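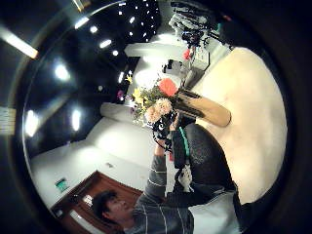

2. Materials and Method

Student project report – Amos Szabo, Liesl Nägeli
2 min read

The test bunch combined pale peach roses, one coral-red bloom and small yellow flowers on green stems, with leaves as filler. Stems were recut at an angle and placed in 900 ml of tap water. Room temperature was held at 20 °C. Petal drop was logged once a day for seven days – roses and filler separately.

2.1 Handling

Each bunch was lifted by the base only. Contact with the petals was avoided.

7 shares | 0 comments

Related
Uteck: Leaf Loss in Cut Filler
Garnico Vase Trial, November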